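Brallbridge sim set: notes for anyone pricing up the gear

I put this README together on 30 June 2026 while working out what we can afford for the September round. It's all rendered, so we get to try the kit before we pay for it (my favourite bit!). There are 1,554 clips in the release, from 2 views.

The Grulleck quote covers a pair of arms with hands. Tripod, pan head and camera are a separate line, so please don't lump them together like I did the first time.

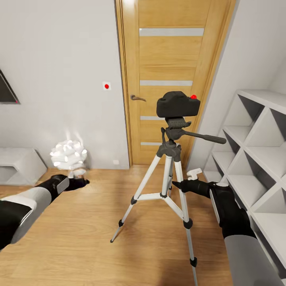
Room view: both arms reaching forward, camera tripod in front of the door.

Budget so far is 4,000 for stands and small props, and I'd like to keep a bit back for spare fingertips. Tahiri do them in packs of 13 – an odd number, but the price is good. Grunier came in dearer and I haven't heard back on freight.

The close view is the one I keep going back to when I'm choosing grippers, as you can judge finger width against a flat item.
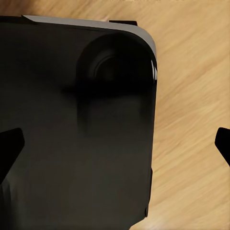

Close view: gripper fingers either side of a dark, flat object on wood.

Still to do: fix the colour settings in the config, and add the licence file.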